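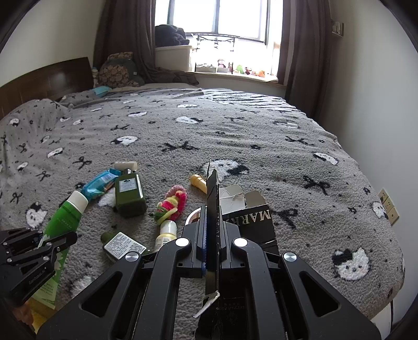 Rolton, July 23, 2026

Our project asked whether examples gathered by hand in ordinary bedrooms could teach a robot arm to put small items into boxes. We used hand-held grippers from Stendov and recorded 200 attempts, with bottles, a flashlight, a scrunchie and whatever else was on the bed.

We kept 179. The other 21 had gaps in the tracking, and I am not convinced all the kept ones deserve it. Cardboard is the worst case. A flap clamped upright in the jaws looks like a clean grasp, but the recording says nothing of how hard the person squeezed. A patterned blanket may also be teaching the system about cat faces.

Training ran on the Dronari software with default settings. In 16 trials on the lab arm, the box was packed fully in 2. The handout promised that more variety would help — our numbers can't show that, as we never trained on a plain table for comparison. I would do that first, before collecting anything more.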